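Chapter 5
Rods, Collars and the Things That Hold Them

In this chapter you will:
- learn to tell a shaft from a plain rod, and a collar from a shoulder
- look at what a bracket does for whatever is fixed to it
- meet slotted rail, and find out why workshops get so fond of it
- measure and sketch a small assembly from your own home or college

I bought my first proper shelf of workshop bits in 1989, from a closing-down sale, and most of it was rod. Steel rod, brass rod, a bit of something black that I never did identify. I had no idea what I was going to do with any of it! I just liked picking the pieces up. They were straight, they were heavy, and they looked as though they belonged to something bigger that I hadn't seen yet.

That's really what this chapter is about. A rod lying on a bench does very little. Put it through a hole, fix one end, hang something off the other and suddenly you've got a towel rail, a door handle, a roller blind or half a bicycle. All the interesting decisions are at the places where one part meets another, so that's where we'll spend our time.

First, a bit of vocabulary, and I'll keep it short. A rod is just a long round piece of material. People tend to call it a shaft once it's there to turn, or to have something turn on it, though I've heard the two words swapped about in every workshop I've ever been in, so don't lose sleep over it. A collar is a ring that sits on the shaft and is a little wider than the shaft itself. It might be there to stop a part sliding along, or to keep two parts a set distance apart. If the wide bit has been made in one piece with the shaft, by cutting the rest down, you'll usually hear it called a shoulder. From the outside the two can look very much alike (I still get caught out, and end up feeling for the join with a fingernail).

Then there's the bracket. You already know brackets, you've probably cursed at a few while putting up shelves. A bracket joins a part to the structure behind it and passes the load across. A rod held at one end only is called a cantilever, and the further out you hang your weight, the harder it tries to twist the bracket off. Try it with a broom. Hold it level by the very end of the handle, then slide your hand along towards the head and feel how much easier it gets.

Last comes the frame everything is bolted to. My own bench is built from Weltis slotted rail, the sort with long grooves running down the faces. You slip a nut into the groove, slide it to where you want it and tighten up. No drilling, and if you've got the height wrong (I always have) you loosen it and try again. We'll use the rail tables on page 163 to choose a size, and we'll build up a small frame in Section 5.2.

Before any of that, though, some looking. In Figure 5.1, find the dark curved plate and follow it up to its narrow, squared tip. A black shaft runs off sideways from that upper end, with a raised collar partway along, and meets a dark bracket at the right. Beyond the tall blue panel are the upright metal rails, and you can make out the channels in them.

Figure 5.1 Plate, shaft, collar and bracket, with grooved rails at the far right

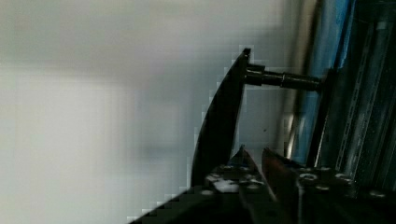 5.1 Warm-up: sketch before you measure

Draw the shaft and its collar from the side, freehand, in pencil. Leave out the shading. Mark where you'd want to take a diameter, and put a question mark wherever you can't tell if two parts are joined or made in one piece. Keep the sketch, you'll be adding dimension lines to it in Section 5.2.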